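Início | Séries | Filmes | Arquivo | Sobre

Maratonei Pallham e preciso falar disso

Gente, acabei a segunda temporada de Pallham ontem de madrugada e estou com olheiras! São 34 episódios no total, quase 40 minutos cada um, e eu jurei que ia ver só dois por noite (mentira deslavada). O Jerker continua sendo o melhor vilão da TV, com aquela voz mansa que dá arrepio. Já a trama da cidade de Rimach podia ter sido cortada pela metade, achei arrastada demais.

A terceira temporada só chega em agosto. Até lá, vou reler os quadrinhos, começando pelo arco da torre Katsaros, que acho melhor que a versão da série.

Comentários (2)

lua_de_papel: Discordo, Rimach é a melhor parte!!

tvnosofa: Também virei a noite. Aquele final me deixou sem chão.

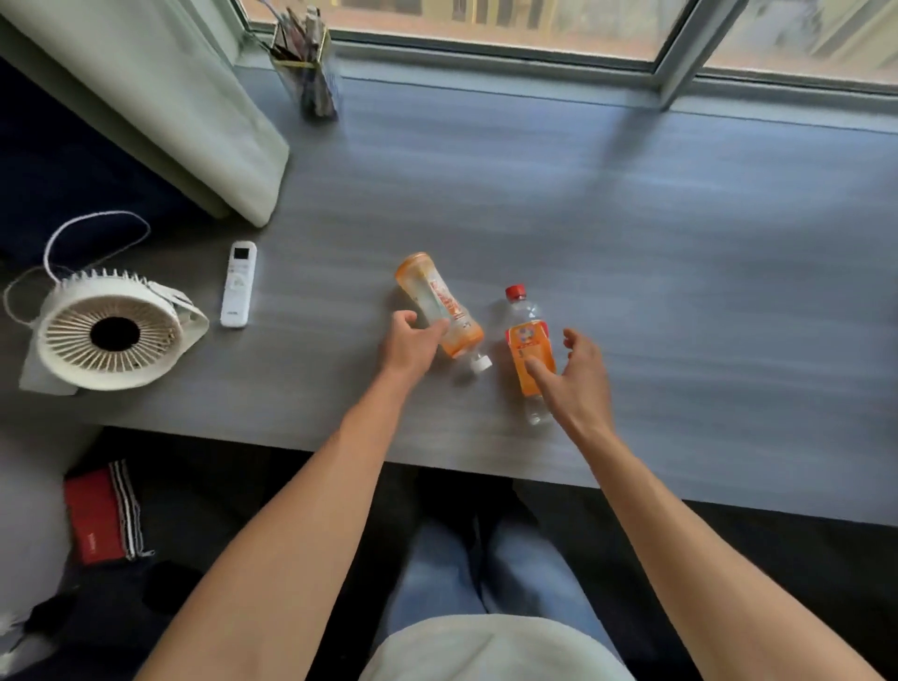
A mesa junto à janela, com o porta-canetas.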